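4. Placing the Belthorpe air monitor in a room

4.1 Before you start

Charge the monitor fully with the cable from the box. The first charge takes 4 hours. Please do not use the monitor during this time, the reading of temperature will be too high.

4.2 Choosing the place

1. Choose a place at the height of your face when you sit. A desk or a low cabinet is usually good.
2. Keep a distance of 13 inches from any wall.
3. Do not put the monitor in direct sun or over a heater.
4. Open the rear cover and pull out the plastic strip of the sensor. Close the cover until it clicks.
5. Press the power button for two seconds. The light becomes blue.

CAUTION: Never spray cleaner or perfume near the air inlet. The sensor can be damaged, and the warranty does not cover this.

4.3 First reading

1. Leave the window closed and let the monitor work for up to 20 minutes.
2. Open the Clirnilora app and touch "Rooms", then "Add".
3. Read the CO2 value. If it is higher than 1,160 ppm, open a window and read again later.

NOTE: Your breath changes the value very quickly. Stay one arm away when you read it.

4.4 Use on a desk

A small open shelf lets the air pass on all sides, so it is a suitable base on a desk. Closed boxes and drawers are not suitable. 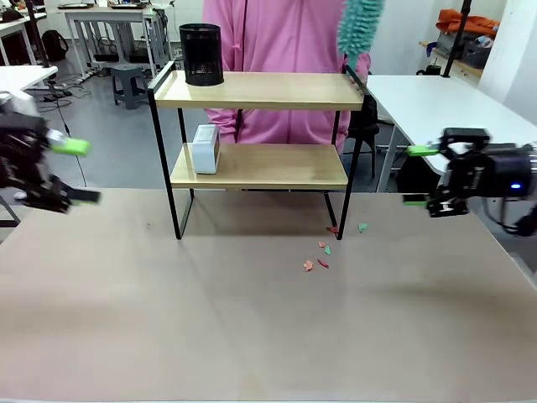
Two-tier desk shelf with a mesh cup on the upper board.
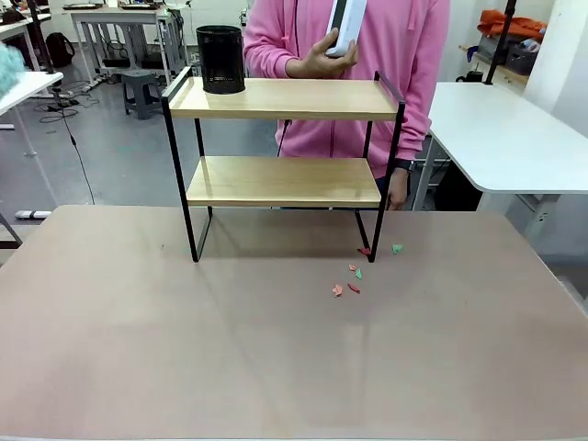
If the value does not change for a whole day, restart the monitor: hold the power button for ten seconds, wait until the light goes off, then press it again. Your rooms stay saved in the app.

For the change of the sensor, see section 7. Use only the Uresix filter of the same size.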